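Chapter 7
Sorting and Storing Small Household Items

Corinne Lyons and Pichit Jitpraphai
January 2022

In the previous chapter, students learned to plan storage for large goods such as bedding, cookware, and seasonal clothing. Such goods are easy to find even when they are badly stored, and a household seldom loses a blanket. Small items present a different problem. They move from room to room, they collect on tables and windowsills, and they are often bought a second time while the first one lies at the bottom of a drawer.

This chapter treats the sorting of small items as a separate task with its own methods. The term "small item" is used throughout for any object that can be picked up with one hand and that has no fixed place in the home. Objects with a fixed place, such as a wall clock or a bathroom cup, are not included. Neither are foods and medicines, which are governed by the storage rules given in Chapter 4.

Students who complete the chapter should be able to carry out a first sort of mixed items, choose a suitable container for each group, prepare a simple written record, and explain their choices to the other members of a household.

7.1 The Mixed Container

Most sorting begins with a mixed container. A drawer, a box, or a basin is filled over a period of weeks or months with whatever had to be cleared away quickly. In the Hidley household survey, which supplied much of the material for this chapter, 300 homes were asked to set aside one such container and leave it undisturbed until a visitor could record it. Usable records were obtained from 282 of them. The survey was directed by Nokuthula Pillay, and her field notes are quoted in several of the exercises.

The records show that the contents of a mixed container rarely belong to a single room. First aid supplies are found with toys, and cleaning materials with kitchen tools. For this reason the student should avoid naming the container before it has been sorted. A box labeled "kitchen" at the start of the work tends to remain a kitchen box, whatever is in it.

A clear container is recommended for practice. It allows the student to look at the contents from the side as well as from above, and it shows at once whether anything has been left behind. The container should be placed on a table at a comfortable working height, with enough free surface beside it to set out the groups.
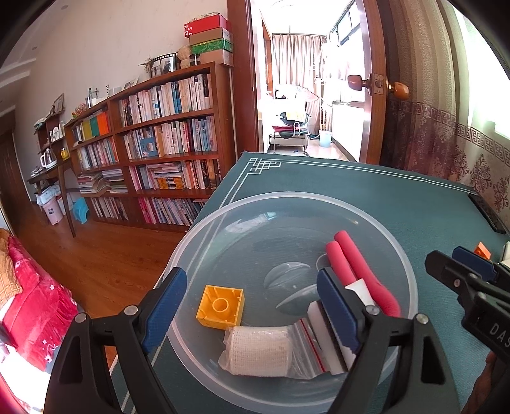 Figure 7.1. Mixed items in a clear plastic basin, among them a toy building block, a wrapped roll of bandage, and a pair of tongs with pink foam handles. A white sponge is partly inside a resealable bag.

The basin in Figure 7.1 contains items from at least three of the groups used in this book. The building block belongs with toys and games. The bandage belongs with first aid supplies and should stay in its wrapper during the sort. The sponge may be placed with cleaning materials or with personal care, according to its use in the home, and this decision must be made by the person who uses it. When the user cannot be asked, the item is set to one side and entered in the record as "undecided."

7.2 The First Sort

The first sort is a quick division into broad groups. It is carried out without opening packages, testing equipment, or discarding anything. Students often wish to throw away worn items as they meet them. This should be resisted, as it slows the work and leads to disagreement later.

Each item is lifted from the container, named aloud or in writing, and set down with others of its kind. Items in bags remain in their bags. Parts that clearly belong together are kept together, and a part whose owner is unknown is treated as undecided. Sharp objects are removed first and placed in a rigid tray out of the reach of children.

Charoen Suwannarat, who taught the first version of this course at the Sukprasert Training Center, required students to stop when the container was empty and to walk once around the table before making any change. The practice has been kept in the present edition. A group that seemed sensible from one side of the table may prove to be two groups, and single items left between groups are more easily noticed.

7.3 Returning Items to Storage

After the first sort, each group is assigned a place. Shelves are suited to items that stand upright or that can be held in boxes and binders. The top of a tall bookcase may be used for boxes and baskets that are needed only a few times a year, provided that the load is light and that a safe step is available. Small loose items should not be stored above eye level.

Bags with a resealable edge are useful for sets of parts, but a bag should be fully closed before it is put away, and its contents should be written on the outside. Larger groups require a box with a lid. The student should write the label after the box is filled.

The written record is the subject of Section 7.4. Before continuing, students should complete Exercise 7A, using a container from their own home or one supplied by the instructor.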